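Section 4: Hanging the Trulter bird feeder

Your Trulter has arrived in more pieces than seems reasonable for something a sparrow will stand on. Set aside an evening, or one long cup of coffee if you are handy.

Before you start

Pick the spot first. The feeder wants to hang away from anything a squirrel can jump from, and squirrels can jump from more things than you think. A full feeder weighs more than an empty one, a fact that has surprised several owners of thin branches.

Putting it together

1. Lay out the tube, the base, the perches, the lid and the bag of screws. Keep the bag. You will want it later when you find the spare screw and wonder where it goes (it is a spare).

2. Push the base onto the tube until it clicks. If it doesn't click, turn the base a quarter turn and try again. Do not use a hammer.

3. Slide the perches through from the outside. The short end goes in and the long end stays out, where the bird is.

4. Thread the hanging wire through both holes in the lid and twist the ends together. Tuck the sharp bits inward.

Note: The Murnevov pole kit, sold separately, uses a different hook. Follow the sheet that comes with the pole and skip step 4.
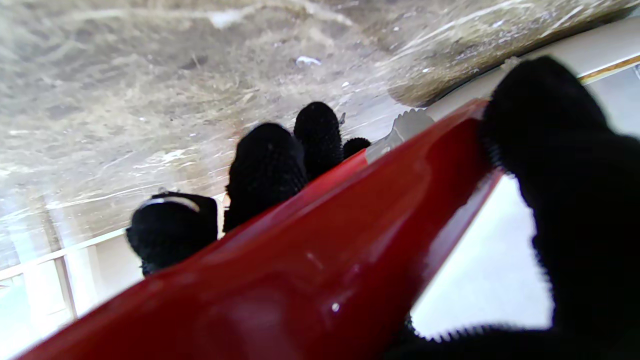 Filling

5. Lift the lid and slide it up the wire. It stays attached so that it can't roll under the deck.

6. Pour in up to 700 grams of seed, slowly. A funnel helps. A rolled-up magazine also helps, right up until it unrolls.

7. Slide the lid back down and press until it is snug all the way round. A crooked lid lets in rain, and wet seed turns into something close to concrete.

Caution: Do not grease the pole or the wire to keep squirrels off. Grease gets into feathers and does real harm to birds. Fit the baffle, part 312, and accept that the squirrel has more free time than you do.

Cleaning

8. Empty the feeder every two weeks, more often in wet weather. Scrub the tube with warm water and plain dish soap, rinse it well and let it dry completely before refilling.

9. Soak the perches for 15 minutes if they have gone green. If they won't come clean, order part 273 - the new ones come as a full set whether you need a full set or not.

Caution: Wash your hands afterward, and don't clean the feeder in the kitchen sink. Use a bucket outdoors.

If no birds come, wait. A new feeder can hang untouched for weeks, especially in December. Moving it every other day only starts the clock again.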